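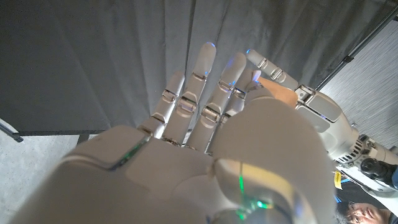
Gripper trials, Farnier workshop
4/17/19

We had two hands on loan and a sales sheet for each. The Zevau is the white one with the lights. The Illow is grey and leaves its motor out in the open. Both are sold as "human-level", a claim I'd like to see retired.

Pad handover between the two hands. The brochure calls this routine. We ran it 70 times over 2 afternoons and logged 18 drops, most of them with the thumb folded in hard against the outside finger. Zevau's rep blamed our pad.

Blue and green lights are a $7-a-month software feature, if you want to choose the colours. I asked what they tell the operator and got a link to a video.

Finned motor on the Illow forearm. Uglier, but I could get a screwdriver to it without ringing anyone.

Neither hand beat the old Takeda two-jaw on cycle time. We'll look again in October, when seven new fingertips are promised. I'm not holding my breath.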